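Wool month again!

August is when I wash every jumper in the house, and I look forward to it far more than is normal. The windows are open all day, things dry overnight on the landing, and by the time the mornings turn chilly the whole lot is folded away clean. I used to leave it until October and then wonder why everything smelt of cupboard.

I've changed my method a bit this year. Cold water, a capful of wool soap, no softener at all, and a short spin inside a pillowcase. My old Korow cardigan (bought secondhand in Uston, the green one I go on and on about) came out so springy I put it straight back on once it had dried, in the middle of a heatwave!
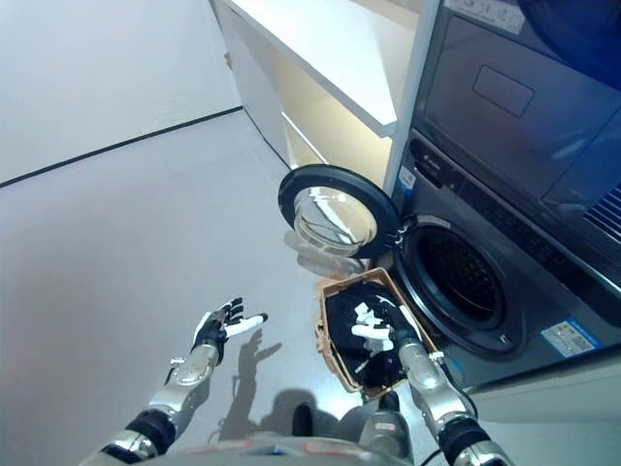 Dark colours get a wash to themselves. I learnt that with a cream scarf, which is now a sort of dishwater grey and lives in the car. Reds too, especially anything hand-dyed. I had a skein of Sevov sock yarn, 100 grams of the most gorgeous brick colour, and it bled through three rinses before the water ran clear. Worth it, mind you, the socks are lovely.

Drying flat is the bit people skip. Roll the jumper in a towel, kneel on it, then lay it out and pat it back to the size you want. Sleeves especially, they creep. 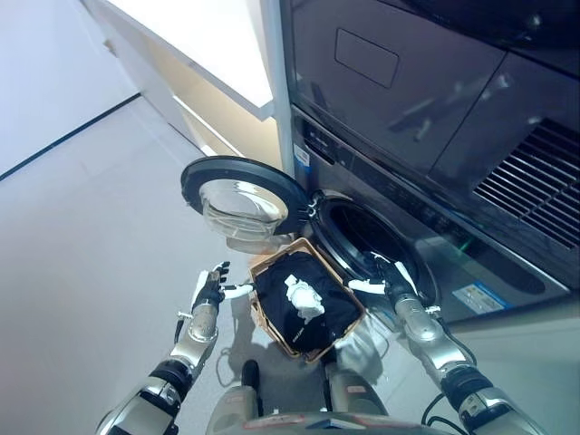

A reader called Tô wrote in after last year's post to say that kneeling on the towel is too rough for mohair, and that pressing with flat hands does the job if you swap to a second dry towel halfway through. I tried it on my fluffy blue one and it's so much better, the halo came up beautifully. So that's going in the method from now on.

Next up is moths. I've got 2 bags of cedar blocks to sand down and a great many opinions about lavender.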